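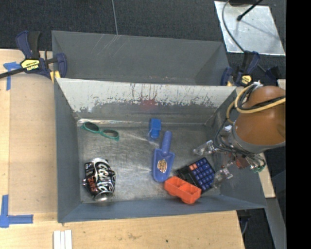

Kanokwan Thepsuriya said she would give up almost anything else in the sorting room before she gave up the metal bins, and she wanted that written down before we got to the agenda. So it is written down! The plastic tubs crack in winter and go sticky in July, and a metal bin just gets another scrape and carries on.

Pombridge Lost & Loose Sort, monthly meeting
Sorting room, Wednesday, 6:30 p.m.
In the chair: Henrique Barros
Notes: Kanokwan Thepsuriya (with apologies for my enthusiasm in item 2)

1. Notes from last time

Agreed, with one fix. The shelf brackets came from Wiegand, and the old notes had them down as Idura. Idura is the label printer.

2. Mixed bins

Most of the evening went here and it was a really good discussion. Sunglasses, a crushed Coke Zero can, a toy shovel, something with rows of keys that may be a calculator or just a keypad, a little blue block and an orange-red plastic piece with compartments. None of it belongs together, and that is exactly the kind of bin we have to get good at.

We went through it by where each thing should go.

Sunglasses go to eyewear. Henrique would like the eyewear tray lined with felt. Everybody liked this. Anything with lenses gets lifted out first, before a can or a shovel can lean on it.

Cans go straight to metal recycling, crushed or whole. We talked for a while about whether a can should ever reach the sorting room at all. It shouldn't, but people drop things in the lobby box on the way past and they always will. Henrique suggested a second slot beside the lobby box, just for cans. I think this is a terrific idea and said so twice. He will measure the wall.

Toy shovels go in the sand toys crate. The one in the picture has an oval sticker in the scoop, and that started us off on stickers in general. Decision: leave stickers on. A sticker is often the one thing a kid will recognize, and we can't tell from our side of the table which ones matter.

Calculators, keypads, remotes and anything else with buttons go to the electronics shelf. Batteries out the same day, with the battery type written on the tag. Kanokwan asked whether we could keep a drawer of loose battery covers. Yes, in the shallow drawer under the label printer, if she clears out the dried-up markers first.

Blocks go in with blocks, by size, color doesn't matter.

That left the orange-red piece, and we could have stayed on it all night. Guesses from around the table were part of a desk organizer, a paint tray, and the insert out of some game box. We did not settle it. It did get us to the best outcome of the meeting, a shelf for parts of things. Anything that looks like it came out of something bigger gets its own tag and two months' wait in plain view, where the person missing it has a chance of spotting it. After that it goes to the craft table.

3. How full is full

At present everyone fills a bin until it looks full to them, and we all have very different eyes. Henrique wants one layer on the floor of the bin with things allowed to overlap a bit, and no piling. I was worried this would slow us down, and then we tried it during the break with the Saturday backlog and it was lovely to work with. You can reach for what you want without digging.

Agreed: one layer per bin. Always keep an empty bin right behind the one you're working from, so there's somewhere to put a thing you want to think about.

4. Wear on the bins

Several bins have the gray worn off the inside walls and somebody asked if we should repaint. We talked about it and decided no. Paint chips end up on the toys, and scuffs do no harm. What we will do is run a hand (gloved, please) along every rim and pull any bin with a sharp spot. Dark flecks and streaks should be wiped out on cleaning day with a damp cloth and the mild soap. The green scouring pads are going home with Henrique so that we stop being tempted.

5. Tags and counts

The last box of tags is down to 400. Reorder 2,000 — same size, same string, but the cream color this time so pencil shows up.

Items logged since the last meeting: 1,062. Items claimed by their owners: 58. We'd all love that second number to climb, and the parts shelf should help. Henrique thinks the claims table ought to face the door. We moved it on the spot, and the room feels bigger already.

6. Work surfaces

The light wood tops are holding up fine, but they mark when a bin gets dragged. Lift, please. Kanokwan is going to try cork strips under two of the bins and report back.

7. Other business

Poder has offered us a Saturday swap morning in their front hall. Big yes from everyone. We'd bring toys, blocks and craft table things, no electronics the first time. Henrique to reply and ask about parking and whether we can get in early to set up.

Somebody's good scissors are in the drawer with the blue string. They've been there since spring.

To do
Henrique — measure lobby wall for can slot, felt for eyewear tray, write to Poder
Kanokwan — order tags, clear marker drawer, cork strips, label for parts shelf
Everyone — check rims before next cleaning day

Closed at 8:10 p.m. Next meeting same room, and bring a mug.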